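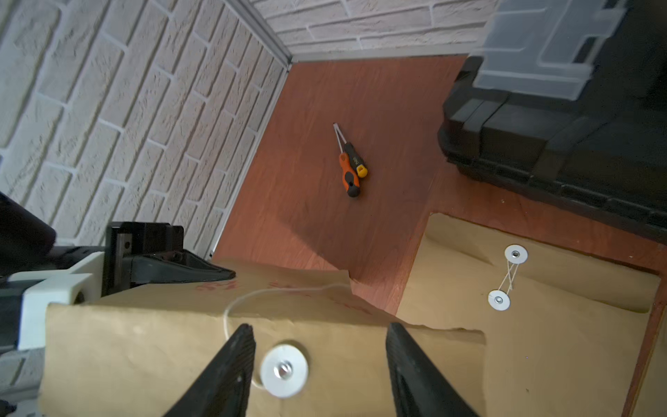 Lorraine Cartwright thinks I should have started with blocks. String is a terrible first job for a robot arm, she told me in March, and she'd give me until summer before I switched to something sensible.

Well, it's string! I'm very happy to announce that the Woseck arm, the envelope-opening robot I've been building at the Muneck shared workshop, is ready to show to the public, and that all the plans are going out for free on the same day. Come by the workshop on Thursday at 6:30 p.m. and you can watch it have a go at a string-tie envelope, the old kraft-paper kind with the round buttons. You can also try it yourself with the hand controls (wear short sleeves if you can, long ones get hung up on the bracket).

I started this at home on my kitchen table, with an arm I bought used and a gripper I took apart more times than I want to admit. The table lost. I moved everything over to Muneck, where I could leave it set up overnight and where there's a 3D printer that works most days. The white mounts are all printed there. The first ones cracked at the screw holes, so the files you'll get are for the thicker version, which adds a little weight and takes forever to print, but I haven't broken one yet.

The whole build has cost me $701 so far, not counting the used arm. The control program is 1,311 lines, and a good chunk of that is me telling the gripper to slow down. Paper moves when you touch it. String does whatever it likes. I've logged 216 practice runs at getting a loop off a button, and the log is going up with the plans, bad days included, so people can see where it gets stuck. Mostly it gets stuck on the second button, when the string goes slack and slides under the flap.

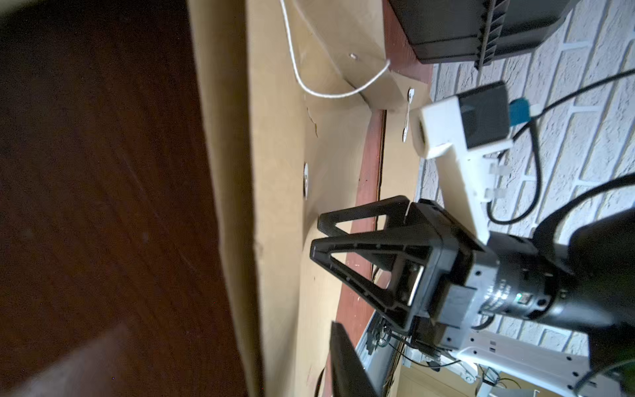

Gripper, camera module and white cord at the Woseck arm's work area. Photo courtesy of Muneck.

The fingers are the part I get asked about most. I went with long, narrow ones that come in at an angle, and I'd still like them thinner at the tips. If you've got a better shape in mind, please bring it! I'll have the drawings printed out and a pile of scrap cardboard to test on.

The public plans include the print files, the wiring sketch, the program and my parts list. They don't include winding the string back on, because I haven't got that working well enough to hand to anybody. That's what I'm on next. De Haan, the hardware shop on the corner, has kindly put in a box of screws and cable ties for visitors who want to start their own mount that evening, and the Nurnov makers' club is bringing 2 of its own arms along so we can compare notes.

Lorraine will be there too. She's still asking about blocks.

What: First public showing of the Woseck arm, with free plans
When: Thursday, 6:30 p.m. to 9 p.m.
Where: Muneck shared workshop, side entrance
Cost: Free, no sign-up needed
Press: Reporters are welcome from 5:45 p.m. and can have some time with the arm before it gets busy. Ask for me at the side entrance, or leave a message with the Muneck front desk and I'll call you back.

###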